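Stomau Home Forum > Bedroom and Sleep > Bed height and sore back, does it really matter?

ullavent
Thursday, July 9, 2026

Hello all. I moved to a new apartment and I must buy a bed, because the old one stayed with the previous flat. I have a back that complains in the mornings, mostly low on the left side. My physical therapist said I should look for a higher bed, so that I don't "climb out of a hole" every day. In the stores I see everything from very low platforms to beds like in a hotel. My favorite is the Dreltov platform, which is low, and I can get it for a good price. Do you think the height is important, or is it only the mattress? I can spend 2220 in total, for the base and the mattress together. I would like to keep 100 of that for sheets.

pinegrove_k
Listen to your therapist. I had a low platform for 3 years and I hated each morning of it. When you sit on the side of the bed, your feet should be flat on the floor and your knees should not be higher than your hips. With the mattress on, of course. Many people measure only the base and forget this.

marlow77
I don't agree so much. I sleep on a Dreltov and my back is fine. The mattress does the work for eight hours and getting up takes one second. Put the money in the mattress and take the cheaper base.

pinegrove_k
One second is enough to hurt yourself when you are stiff, marlow. But we had this discussion already in October, so I will not repeat everything.

sevenpillows
You both forget that a bed is used for other things than sleeping. I fold all my laundry on it, I change the sheets, I pack suitcases. With a low bed you bend forward each time, and this bending is what kills my back, much more than the sleeping. I always put the basket on the bed so I don't have to pick things up from the floor. 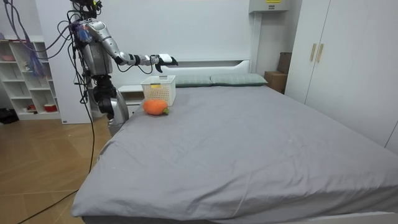
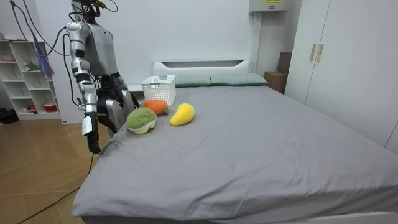 So my advice to ullavent is: go to the store and pretend to tuck in a sheet at the far corner. The people there will look at you strangely, it doesn't matter. If you feel it in your back after the second corner, the bed is too low for you.

ullavent
Thank you, I did not think about the sheets at all! I live alone, so I do all four corners by myself. What about risers, the blocks that go under the legs? Then I could maybe still take the Dreltov.

marlow77
The Dreltov doesn't have normal legs, it stands on a closed box. Risers will not work there. I like mine very much but I have to be fair about this.

old_quilter
I have Ulletti risers, a set of 4, under a bed with legs. They were good for me but please check that your bed has no leg in the middle. Mine had one, and I noticed it only when the middle was hanging in the air. My son cut a piece of wood for it and now it is solid. Also, a long fitted sheet doesn't hide the risers, if you care how it looks. I bought a bed skirt and then I was annoyed with the bed skirt.

sevenpillows
Bed skirts are a dust collection. I said it.

old_quilter
You are not wrong – but I have suitcases under there and I don't want to see them.

pinegrove_k
About the mattress: a thicker one also gives you height. The Dramani comes in two thicknesses, and the thick one on a medium base was already high enough for me. Be careful only with deep mattresses and cheap sheets, the corners jump off in the night. So your 100 for sheets is maybe a little small, if you want two sets.

marlow77
The thick Dramani is too soft on the side, in my opinion. When I sit on it to put on my socks I slide down. Try it in the store with shoes off, and sit there for a few minutes, not only lie down.

pinegrove_k
I don't have this problem, but I am also not a heavy person. It is true that he should sit on it.

ullavent
She :) But yes, I will sit on everything. I think I will give up the Dreltov, even if it is beautiful. On Saturday I go to look at medium bases with legs, and I will do the test with the sheet corner. Should I bring my own sheet, or is this too much?

sevenpillows
Bring it. Bring also a tape measure and the shoes you wear at home.

old_quilter
And measure your nightstand before you go! Mine is now much lower than the mattress and I have to reach down for my glasses every morning.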